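December | By Stetberg Workshop Visits
Reading time: 1 min

Our visit to the shared workshop in Adberg began at 4 in Room 218. Members of the Stostus build presented their hand-held grippers, now in a fifth version. Visitors were shown the foam-faced fingers and the joints that carry them.
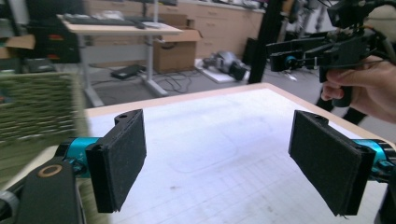

Black finger pads on teal joints at the worktable, with a second gripper held by its handle.

The next visit is planned for spring.

Contact: Stetberg Workshop Visits, Adberg | © Stetberg | Back to top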